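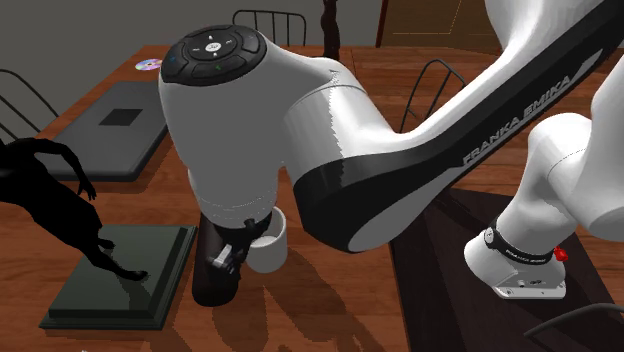
Uldis thinks we should stop tuning the grasp and fix the reset first, says half our bad runs are bad before the arm even moves. Probably right. Wrote it on the board, will do it in that order.

May, 4:10 pm, sim bench

Student project, mug task, Franka in the sim. Batch of 100 episodes overnight on the Nastix box. 16 thrown out - mug spawned intersecting the gripper, physics went nuts, mug off the table in the first step. Seed 671 does it every time so use that one for debugging.

Reset: check clearance between hand and mug before the episode starts, resample if too close. Daly has a version of this from the drawer task, copy it, don't rewrite.

Table clutter (laptop, CD, statuette) stays where it is for now. No randomizing untill reset is clean. Mug position only.

Approach angle. Coming down from above with the wrist over the mug is ok for the close but the wrist housing blocks most of the rim from the overhead view. Try tilting the hand, or just use the side view for the policy. Ask Fosodska group what they did, they had the same complaint at the Virncombe meetup.

Gripper force - left at default. Somebody changed it in the shared config last week and didnt say. Please put a line in here when you touch that file!!

Contact solver: episodes take up to 111 seconds when the fingers jam on the handle. Cap it, call it a fail, move on. Not worth the queue time.

To do
- clearance check in reset
- rerun 671, then the full batch
- side view on/off comparison
- time cap
- slides for the club, still no slides

6:30 pm. Clearance check in, 671 runs thru without the explosion. Full batch started, logs go in the usual folder. Uldis has the login if it hangs.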